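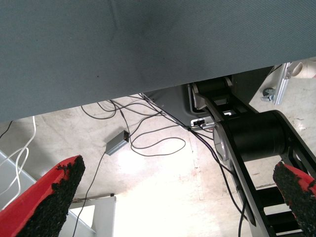
Daron Heavy Work Table Cover, Charcoal

A fabric cover for assembly and repair benches. The Daron cover protects the table top from scratches and keeps small parts from rolling. It drapes over the edges on all sides and needs no clips or tape.

The cover is sewn at our Skenddale shop from a tightly woven polyester with a coated back. Oil and grease stay on the surface long enough to wipe up with a rag. For deeper stains, machine wash cold and hang to dry. Do not bleach or iron the coated side.

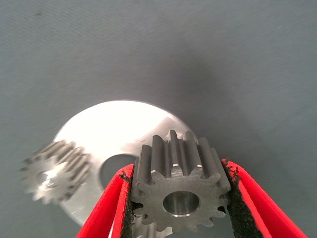 Steel-gray spur gear with a plain round bore.

Covers ship folded. The creases relax after a few days on the table, faster in a warm room. If you need the cloth flat right away, ask for it rolled on a tube when you order.
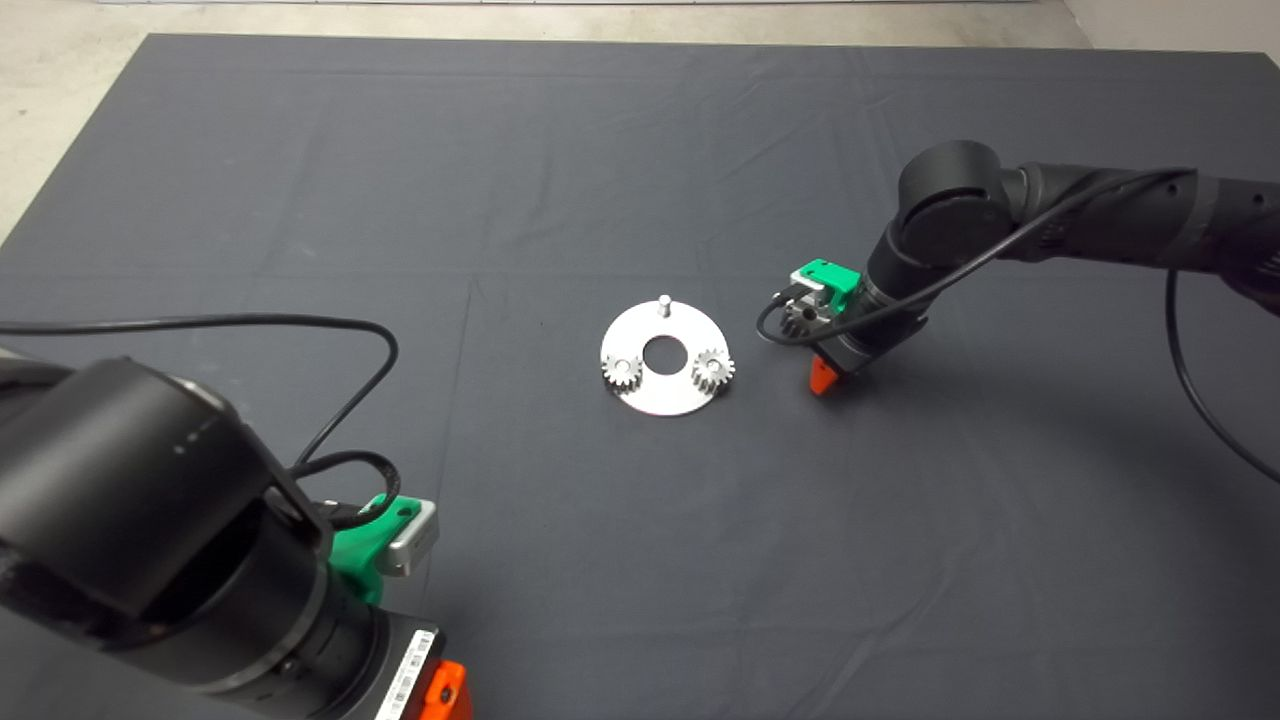

Rolled covers go out by ground freight only and take 2 extra working days. Folded covers can go by regular parcel.

Item number: 2598
Color: charcoal
Finished edge: double-stitched hem
Weight of fabric: 292 g per square meter
Minimum order: one piece

Custom sizes are cut to order and can't be returned. Send the length, width and height of your table to Freya Ackroyd in the Caltden office and she will reply with a price.

Replacement hem tape and matching tool pouches are listed under Accessories.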